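# The Slow Arm at Station Four

The lunch rush at Hosex used to end at the dish room door. Trays came down the belt faster than two people could clear them, and by 1:30 the racks were stacked to shoulder height. Genivaldo Tavares worked that door for 9 years. He still works in the same room, but his job has a different name now, and a good part of his afternoon goes to teaching a robot arm how to handle a mug.

Hosex runs the staff canteen at an office park in Bridodstead. It serves 300 lunches on a normal day and washes everything it serves on. The company put in a conveyor dishwasher years ago, and that machine took over the scrubbing. What it left was the work on either side of it: scraping, turning, racking, lifting out, wiping down. Those are the tasks the arm project, called Nava, is meant to reach.

Progress has been slow. The arms are small and built from printed parts and hobby-size motors, and they sit on a bench in a side room off the main line. Tavares and one coworker spend two hours there after service. They guide an arm through a movement again and again, and the recordings are used to train the software. A batch that is considered worth keeping has 283 good runs in it. The first batch took most of September.

"I thought they would bring in a big machine and I would push a button," Tavares says. "It's more like training a new hire who forgets everything overnight."

Mugs were chosen because they are the item the canteen handles most and the one that causes the most trouble. A plate lies flat. A mug rolls, and the handle can end up pointing anywhere. Metal ones are worse, Tavares says, because they shine, and so does a wet work surface.
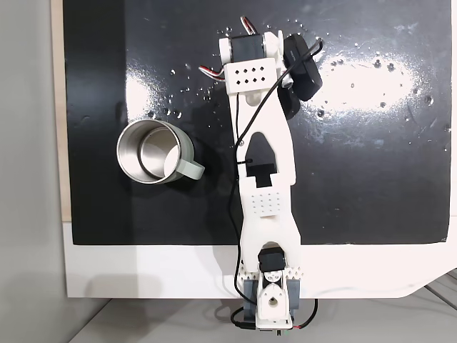 *A steel mug on its side beside one of the Nava arms, with water droplets on the black board.*

Adel Ragab manages the kitchen and was the one who had to explain the project to the crew. He held a meeting before the arms were unpacked. There were 7 people in the dish crew at the time, and most of them wanted to know one thing.

"They asked me if they should start looking for work," he says. "I told them I didn't have a plan to cut anyone this year. I also told them I couldn't speak for the year after. Some of them didn't like that answer, and I don't blame them."

Two people have left since then. One moved to be closer to family, and the other took a job at Salier, a laundry across town that pays a little more. Ragab has filled one of the two spots. The other is open, and he says he is waiting to see the budget before he decides. The crew has noticed.

For those who stayed, the changes so far are uneven. Tavares got a raise of a dollar an hour for the training sessions. His wrists hurt less, because he spends less time lifting racks. On the other hand, the time at the bench comes out of the end of his shift, when the rest of the crew is mopping and could use him.

"They tease me," he says. "I'm sitting on a stool with a cup and they are carrying bins."

He has also picked up a say in things that he didn't have before. When the engineers wanted to practice on clean, dry mugs only, he told them that would teach the arm about a kitchen that doesn't exist. When they asked which way a mug should face in the rack, he showed them the tilt he uses so that water doesn't pool in the base. Both points went into the instructions. His name didn't, and Ragab says he has asked for that to be fixed.

No arm has worked a real lunch yet. The next step is a trial at the clean end of the line, where mugs come out of the washer and need to be set on shelves. A person will stand next to it the whole time. Ragab has asked for that person to come from the dish crew, and for the hours to be added to the schedule instead of taken from somewhere else. He is waiting to hear back.

Tavares has put his name down for it. He would also like a taller stool.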